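Speaker notes: Cloth trays for small goods
Stumorstead workshop, November, afternoon session

Slide 1. Title
Wait for the door to close. Say where the handouts are. Questions at the end, except if someone can't hear.
The talk is on lining a tray with cloth stretched over a frame. I'll cover the cloth, the frame, the front edge and the upkeep. I won't cover lids or labels.

Slide 2. Where we started
We had hard bins on every bench. Small items slid to the back corners and people dug for them with their fingertips. Galanis had the same bins and the same complaint.
The Stumorstead stockroom had 3,000 small items to go through that season, most of them light enough to pick up between two fingers. A hard floor is noisy with that kind of thing, and glossy finishes get marked.
Ask for hands: who still uses hard bins? Move on whatever the answer.

Slide 3. Picking the cloth
We bought from Leser first and Vodov later. Both sold us plain white. White shows a dark part right away and it also shows dirt, so plan on washing.
Go for a tight weave. Loose weave catches on clips and the legs of small components. Pass the two swatches around now, left side of the room first.
Wash the cloth once before cutting. Our first batch was cut straight off the roll and came out of the laundry too short to reach the bar. We used it for rags.

Slide 4. Cutting and fitting
Cut wide. You can fold extra cloth under but you can't add any.
Fasten the back first, then the sides, then the front. Pull by hand only. If you use clamps the weave distorts and you get a hard ridge down each side.
Some creasing is normal and doesn't matter. What does matter is a pocket deep enough to hide something the size of a coin. Press the cloth with a flat hand all over and feel for it.
Allow 2 people for the first one. After that one person can do it.

Slide 5. The slope
Set the back higher than the front so the cloth falls toward the person working. Keep the slope gentle. Too steep and everything piles up at the front edge, and you're back to digging.
We tried a level one for a while at Galanis. Items stayed wherever they were dropped, mostly out of reach.
A tray that gets wider toward the back is easier to fill and still keeps the front narrow enough to reach across.

Slide 6. Frame and front edge
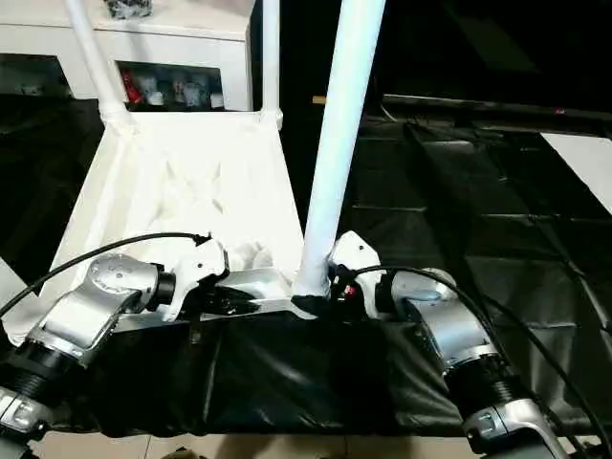

White cloth tray with a flat gray bar along the near edge

Point to the bar first. It forms the lip, and everything on the slope is headed for it. Then the cloth behind it, creased, running down toward the front.
Point to the bunched cloth at front center. Excess collects there if the front is fastened last and in a hurry. Ours go on with the fold tucked under.
Small dark object near the front edge: easy to find against white. Refer back to slide 3.
Poles: the big one stands at the front right corner. Mention that on our own benches we wipe the poles down at the same time as the bar.

Slide 7. Upkeep
Shake out at the end of the shift, over a sheet. Wash every 8 weeks. Look along the front edge for wear before putting the cloth back on.
Keep one spare per tray, already cut.
Our limit is 500 small items in a tray at once. Past that the cloth sags in the middle and needs pulling tight again.

Slide 8. Questions
If asked about cost, send them to the handout, page with the Vodov and Leser prices.
If asked about other colors: we tried gray, went back to white.
Collect the swatches.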